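Brulley schools drop single-typeface rule for wall displays

September 30, 2026

Teachers in the Brulley school district may once again put up letters of whatever shape and color they like, after the school board voted last night to repeal a rule that had been in force for less than one full school year and had generated, by the district's own account, more mail than the bus schedule.

The Consistent Visual Environments policy required that all words displayed on walls, doors and bulletin boards be set in a single approved typeface, in dark blue, at one of two approved heights. It was adopted as part of a wider rebranding that also gave the district a new logo, a swoosh that some parents read as a river and others as a necktie.

The vote to repeal was 3 to 2. The vote to adopt had been unanimous.

"I want it noted that I voted for this thing in good faith," said board member Kojo Lamptey, who on Tuesday night's count voted against it. Reminded by the clerk that the meeting was still going on and that she would be doing the noting, he asked her to note that too.

Under the policy, schools were to order their letters through Harasym, the design firm that handled the rebranding. A standard set cost $20 and contained 100 characters. Teachers soon discovered that the mix had been worked out with some other language in mind, or possibly none. There were plenty of Qs. There were not enough Es to write "Welcome Week" and also "September," and a second-grade hallway at Wavedel Elementary spent most of last fall greeting visitors with WELCOM.

Cecilia Kyei, who teaches second grade there, told the board she had handled the shortage by turning Ms on their sides.

"It was fine from a distance," she said. "Then the reading specialist came by."

Harasym said in a written statement that the character mix "reflected typical institutional usage" and that supplementary vowel packs had been available on request. Three teachers who spoke on Tuesday said they had requested them. One said hers arrived in July, when the building was locked.

The trouble began in earnest in the winter, when principals were asked to walk their buildings and write up anything that did not comply. The resulting forms, which the district released to residents last month, make lively reading. One middle school was cited for an alphabet frieze that had been up longer than the principal had been employed. A kindergarten room was cited for a birthday chart "in assorted bubble styles." The high school drama club was cited for a poster for its spring musical and then, after it taped a blue rectangle over the title, cited again for the rectangle.

Supporters of the rule were outnumbered at the meeting but did turn up. Emmett Ostrowski, whose two children attend Wavedel, said he had liked the clean look and thought the criticism had become personal.

"You walk into some of these rooms and it's like being yelled at by a cereal aisle," he said. "I have trouble finding the clock."

He was applauded, mainly by a man sitting behind him who later turned out to be there for the item on parking.

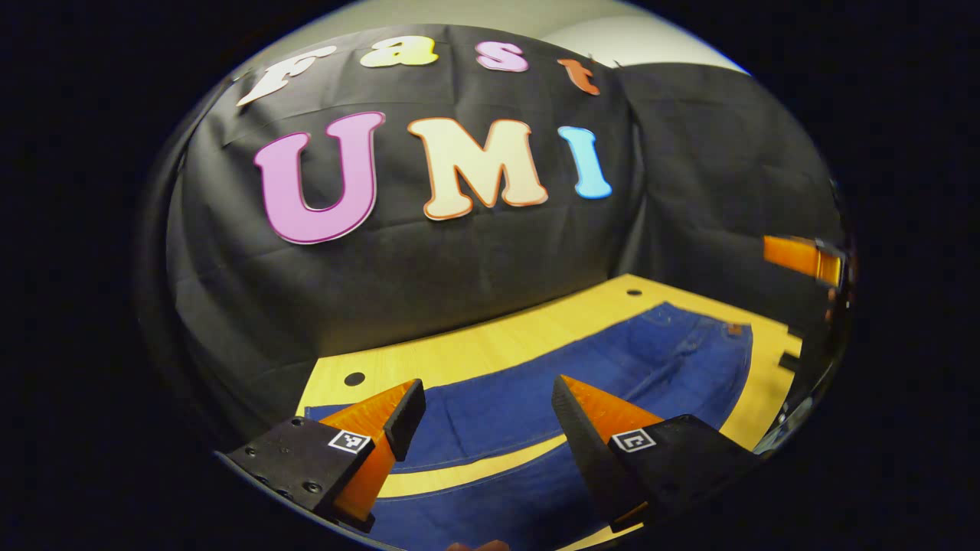

Cut-out letters in a mix of colors and styles on black fabric.

Akua Akpalu, who runs the art room at the middle school, argued that children learn something from cutting letters out themselves, even if what they learn is that an S is harder than it looks. She brought a shoebox of rescued capitals with her and passed it along the front row. It came back lighter, and she asked for the return of a G.

The board spent a good deal longer on what should replace the policy. Superintendent Benedicta Arthur recommended nothing at all, which drew the evening's longest silence. Lamptey suggested a guideline. Another member suggested a guideline with examples. There was a brief attempt to define "legible," abandoned after it was pointed out that the draft definition had been handed out in type too small for the back of the room.

In the end the board settled on one sentence, which asks that displays be "readable to the people they are meant for." Fire code limits on how much of a wall can be covered in paper stay as they are, and the district logo must still be used on official letterhead, buses and the sign at the administration building, where the swoosh has begun to peel at one end – the necktie end, if you are in that camp.

What happens to the blue letters is less clear. Arthur said schools could keep using them or send them back to the central office, which does not have a place to put them. Moven, the company that supplies the district's storage shelving, has quoted for a cabinet. The board put off a decision on the cabinet until its next meeting.

Kyei said she would hold on to hers. She has plans for a unit on words that start with Q, and reckons she is stocked through the end of the decade.

Her own hallway is already up, in what she described as whatever was in the drawer. It has all its Es.

The parking item was heard at 10:40 p.m. and carried over.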